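Help > Desk and Small Storage > Drawer Organizers

Drawer organizers: questions we receive often

Updated in May, by the Flemer Home customer desk, Belbridge

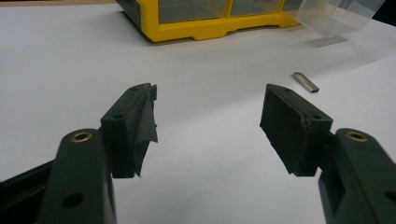 Yellow-framed organizer, clear drawer and one small metal clip on a white table.

Which small things are suitable for the drawers?
Paper clips, pins, erasers, stamps, spare keys and similar things. We advise one kind of thing in each drawer. When clips and pins are together, you must search with the fingers, and pins are not kind to fingers.

Can I take a drawer out completely?
Yes. Pull it slowly until you feel a small stop, then lift the front a little and pull again. Please hold a hand under it the first time. A full drawer is heavier than it looks.

My drawer does not go back in smoothly. What is wrong?
Usually a clip or a piece of paper has fallen behind it. Remove the drawer, turn the empty frame forward and shake it gently over the table. Look also at the drawers above and below, as they can be exchanged by mistake if you have two different models at home.

Is it possible to buy only one drawer?
Yes, for the Ogura model. Ask for part 1174 and write the color of your frame in the message. For the older Flitness model we have no more single drawers, and we are sorry for this.

How do I wash the clear plastic?
Use lukewarm water and a little dish soap, and dry with a soft cloth. Do not use the dishwasher or the rough side of a sponge. Small scratches do not disappear afterward.

How can I put labels on it?
Paper labels are good on the front of the drawer. If you change the contents often, put the label inside, facing out, with a small piece of tape. Old glue comes off with cooking oil after some minutes.

Can I put one organizer on top of another?
Two of the same model, yes. Three we do not recommend on a desk where people lean or write.

What do I do with the things that fit nowhere?
Many customers keep one drawer for these. We think this is fine, but empty it every month or it becomes the only drawer you use.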